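Rock Sugar Pear, Three Ways of Looking at It
A gallery from the Arkodach tea room
November 21, 2021

I don't trust yellow drinks. I grew up on lemon cordial that had never met a lemon, and I've been wary of the colour ever since. So when half the Eshun reading group started going on about bottled rock sugar pear (冰糖雪梨 on the label, if you're hunting for it in the shops) as though it would mend a sore throat, clear your head and possibly do your tax, I wanted a proper look at one.

I should say I've got nothing against the homemade version. Pears, rock sugar, a pot and a long simmer -- lovely, especially in a Skunuvbridge July when the heating's on the blink. My doubts are about what's left of all that once it has a screw cap on it.
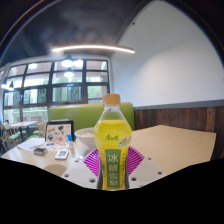 The shoulder of the bottle

Bright yellow, wouldn't you say? I've stewed a lot of pears and the juice has come out beige, or pinkish if I forgot about it. The bottle narrows below that fat middle, a shape I always suspect of making a drink look more generous than it is. I'll give them the lettering, though. Four big characters down a green panel is a good bit of design, and you'd spot it from the other side of a grocery aisle.

The pears on the label

Up beside the brand name there's a little drawing of pears and leaves. A drawing of fruit proves only that somebody can draw fruit. Behind it is the usual table clutter: papers, a white mug, the bowl. The mug is where I'd put my money on a cold afternoon.
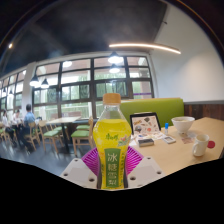

Grureo left a comment on the first version of this page: you're judging it as medicine and it's a soft drink, so pour it over ice, have it with something salty and salty only, and stop expecting your grandmother's saucepan.

Fair enough, up to a point. But then the fans should stop telling me it's good for my chest. I've had 35 messages on the subject and not one mentioned ice.

The corner spot

Pride of place at the front of the table, with that lime-green booth back behind. Green label, green upholstery, orange cap: it does suit the room, I'll admit. I remain unconvinced that suiting the room is worth paying tea room prices for.
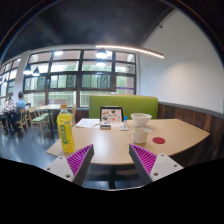

What I'd order instead

Plain jasmine, in a mug, with a slice of actual pear on the side. If the kitchen ever simmers its own rock sugar pear I'll be back with a notebook and an open mind -- well, a notebook. Comments stay open until the end of the month.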